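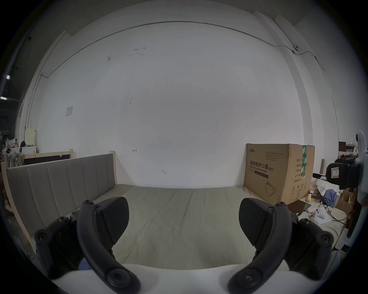
Divya Joseph wants to know why we're buying spare finger pads before we've even settled on a second arm. Fair. Short answer, pads wear out, arms mostly don't, and the last lot took 9 weeks to come.

Where the January order stands: 94 pads, two hand-held grippers, one camera mount. Skelel quoted on all of it, Skarton only on the grippers, still waiting on thier shipping. Second arm is parked til the Lerndale budget is signed. We have 400 left in the small parts line and cables will eat most of that.

If your station needs anything, bolts, tape, a tablet charger, tell Satish Lobo before the order goes. Part numbers please, not "the black one". Bed linens come out of a diferent budget, ask Li-hua.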